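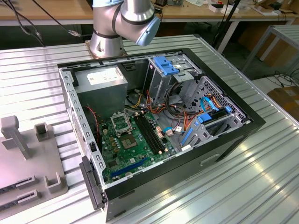 Tiltside strip days, gallery page

Quick page, typing this between loads. Old desktops come in, we open them up, sort what's inside and either build something that runs or send the bits off by type. Captions are short, sorry in advance, longer write-ups when I get time (ha). Pictures go up as I get them off the card, captions are all in already so some are ahead of their pictures. Machine numbers are the ones on the masking tape.

Total through the door since March: 172. Opened so far: 51. So yeah. Plenty left.

GROUP A: TOWERS

Lid off, on its side
How every one of them starts. Side panel goes under the bench with the number taped on it, otherwise you end up with a stack of panels that almost fit.

Front bezels
Black plastic, clips down the edges. Go slow. Nilton's record is four clips broken on one bezel and he'd like it known that was a cold morning. Bezels with all clips good go on the shelf, rest in the plastics bag.

Power supplies
Leave them closed. We don't open these, not for the fan, not for the screws rattling round in there, not for anything. Label facing up in the crate so Meriem can read the wattage without lifting every one.

The wire bundle
Yellow orange red black, the usual spaghetti. Pull by the plug not by the wires. The big board connector has a latch on it and it does need pressing, even when you're sure it doesn't.

Blue drive rails
Keep these!! Always in pairs. We have a whole ice cream tub of single rails and no use for any of them. If a cage has rails on it, they stay on the cage until somebody's building.

Optical bay, latch type
The plastic latch lets the drive slide out the front, no screws. Got to be all the way over before you pull. Two of them snapped on Sunday so I've moved the good ones to a labeled bag.

Honeycomb cages
Dust loves a honeycomb. Soft brush first, then air, outside if it's dry out. Whoever did number 37 indoors, we are still finding it.

Data cables
Light blue, blue, red, whatever color, all do the same job. Sort by length and by whether the plug is straight or angled. Bent clip = scrap bin, don't put it back in the good drawer hoping.

Empty sockets
If the processor's gone already write NO CPU on the tape. Frame up means somebody has been in there before us. Lower it before the board goes in a crate, and a scrap of card over the pins if there are pins. Boards stacked with the frame standing up get caught on eachother and that's the end of both.

Memory slots
Check the tabs at the ends. A cracked tab is fine for testing, less fine for a machine going out to somebody's kid.

Capacitors
Look at the tops. Flat is good. Domed or crusty goes straight to scrap, don't even power it up. Arnulfo does this part with a flashlight and his reading glasses and he's faster than the rest of us put together.

Fan wires
Thin red and black ones, easy to nip when the board's coming out. Unplug at the board end first. Tie a loose knot in it if there's nowhere to tuck it.

GROUP B: THE SMALL ONES

Office minis
A batch of 24 came in together from an insurance place that was moving floors. All the same model, which is heaven. Once you've opened one you've opened all of them. Chaimae got through nine in an afternoon and then wanted to know where the rest were.

Mini power bricks
Match the brick to the machine BEFORE the box gets unpacked. We didn't. Took Chak-lun most of an evening and a meter.

Laptops
Not really our thing but people leave them. Batteries out and into the metal tin first thing, anything puffy goes outside and you come and find me. No exceptions, no "just a sec".

The all-in-one
One of one. Eleven screws, four lengths. Drew it out on cardboard and pushed each screw through the card where it came from. Best idea anyone's had this year, it was Meriem's.

GROUP C: SORTING

Screw trays
Coarse thread, fine thread, don't know. The don't know tray is winning. There's a magnet mat from Puneo on order, should help some.

Board crates
Antistatic bag if we've got one, sheet of newspaper between if we haven't. Upright like records. Don't lay them flat, the bottom ones get squashed.

Drives
Every hard drive goes in the locked box with its machine number, no matter how small or old. Wiped or drilled, owner's choice, it's on the sheet they signed. If there's no sheet it gets drilled. Please stop asking me about that one.

Loose brackets
The thin metal ones from the back of the case. Feels silly to keep them until you need one. Coffee can, left end of the shelf.

Heatsinks
Old paste off with a rag and a bit of alcohol. If the cooler won't lift, twist a little, don't yank. Processor came out stuck to the bottom of one last month with the socket still shut. Bent pins, swearing.

Tape and pens
Green tape = works. Red tape = dead. White = not tested. Somebody has used green for "looks nice". Please don't.

GROUP D: BACK TOGETHER

First power on
Out of the case, board on cardboard, one stick of memory, nothing else plugged in. Then add things one by one. Slower and also quicker, if you see what I mean.

The beep chart
Printed and taped on the wall by the kettle. Three long is usually memory. Try the other slot before you write the board off.

Julus build
Our name for the standard one: whatever case is least scratched, a solid state drive, all the memory we can scrape up. Six went out the week before last. Two more waiting on drives.

Cable tidying
Chak-lun is fussy and he's right to be. Air's got to get through. Velcro not zip ties, somebody will be back in there in a year.

Cases, after
Washed in the yard, dried all day, panels back on by number. See first caption. Number!!

Alaoui shelf
Finished machines wait here, named after the family who gave us the shelving. Bottom row is heavy towers, minis up top. If it's got a name on the sticky note, it's promised, leave it be.

Keyboards and mice
Shaken, wiped, tried. Missing keys are ok if it's the number pad, not ok if it's the E.

STILL TO CAPTION

Monitors, the lot. Speakers. That box marked "MISC 2" (there's no MISC 1, I've looked). The printer Nilton took apart without being asked. Also before and afters of the storage corner if I can find the befores.

THINGS WE'RE SHORT OF

Solid state drives, any size, even tiny ones
Antistatic bags, used is fine
Masking tape, the wide kind
Long thin Phillips driver, ours has walked off
Desktop memory, always
Pairs of drive rails. PAIRS

NOT TAKING RIGHT NOW

Tube TVs, printers, microwaves (yes really), anything with a leaking battery. Towers are ok but message first, the hallway is full and I'd like to see the fire door again.

COMING ALONG

Sundays from 10 till the coffee runs out, in practice mid afternoon. No experience needed, bring closed shoes and a screwdriver if you've got a favorite. Long hair tied back. Kids fine from ten up with a grown-up who stays. If you've never had the side off a computer you'll get a dead one first and you can take as long as you like over it.

Credits: benches and sorting by Arnulfo Llanos, Chaimae Chraibi and Nilton Correa. Testing, Chak-lun Chow. Labels, lists and telling me what day it is, Meriem Cherkaoui. Spelling mistakes mine.

If you're on this page and want your name off it, tell me and I'll change it the same evening. If you see your old machine, hi, it's being looked after. Bigger versions of anything on here, ask with the group letter and the caption name, not "the one with the wires".

Next batch going up when number 52 is open.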